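Gilbert Street Makers, April meeting notes
Can the machines do our chores yet?
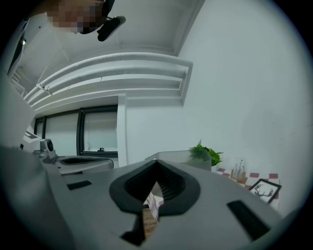
OK so I'm typing these up from my scribbles, and I was talking for a good part of it, so shout if I got you wrong. We started at 7:20 with 25 people, which meant the folding chairs came out and two of them are broken. Can we please throw those away?

Old business first. The Vedley trip is still on, the van is still not booked, I'm still the one who has to book it. Moving along!

Main topic was chores. Tùng Đồng went first and talked about gripper tools, the kind you hold yourself while you do the job, so the recordings can be used to teach an arm later. His group at Jarnent has 336 recordings of clearing and setting a table (I asked him to repeat the number) and he thinks it's a decent start for one table in one room. Change the room and he wouldn't bet lunch on it. He said rigid stuff goes fairly well, cloth is a pain, and anything see-through is worse. Somebody asked about glasses and he just laughed.

Then we got the shop-floor side. Gruvura tried an arm for packing small parts, and it did fine on the one box size and sulked whenever a different one came down the line. They kept a person next to it the whole shift. Marge wanted to know what the point was, then, and we went back and forth on that for a good 20 minutes. I said I'd take a slow machine that works overnight while I'm asleep. Marge says hers would have to do the fitted sheets or it's not coming in the house. Fair!

Show of hands on "would you let one put away your dishes this year": 5 yes, everybody else no or not voting. My hand was up, for the record, but I own ugly dishes.

We also got sidetracked on robot vacuums and stairs (again).

To do:
Tùng sends me his reading list and I put it on the club page.
I book the van. I know.
Marge asks Gruvura if a few of us can come watch the packing line.
Whoever took the long orange extension cord, bring it back.

Next time is laundry folding, same room, and doors open at 7. We wrapped up at 9:10 and then stood in the parking lot talking till way too late.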